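Pre-purchase safety checklist: Irnley garment-handling kit, on offer from Ultow
Site: Sandoval
Inspector: Jussara Mendonça
Date: 01/09/2026

1. Hand and fingers
Black cover over palm and back of hand: present. Fingertips rounded: yes. Pin hinges: pinch risk, no rating supplied. The brochure says "safe to work beside" – I'd like to see the test behind that. 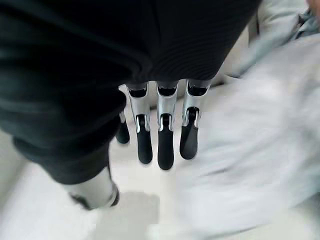 2. Distance from people
FAIL until shown otherwise. Ultow quotes a 30 mm clearance but couldn't say how it was measured. Ask again in writing.

3. Grip on fabric
Gray knit garment, held at one end, the rest over a chair. Not scored. Ultow claims 200 garments without a drop, and the log they sent covers 100.

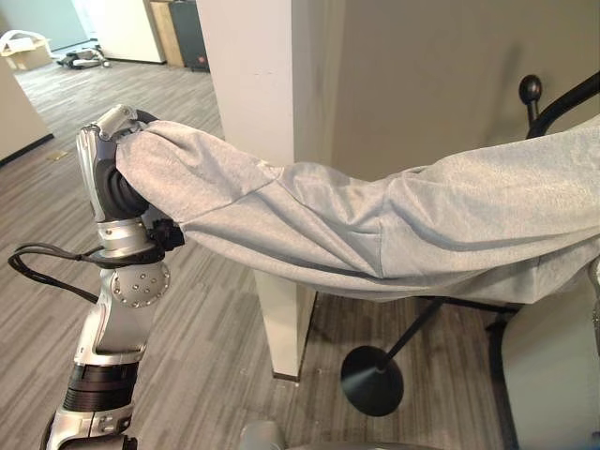 I won't sign off on half a log. Alasdair Paterson wants the same run repeated with heavier items, and a pull test at 2 speeds.

4. Cables
Check for snags at full reach. Open.

5. Emergency stop
Described in the manual, page missing from our copy. Open.

Result: hold. No deposit before items 2 and 5 are closed.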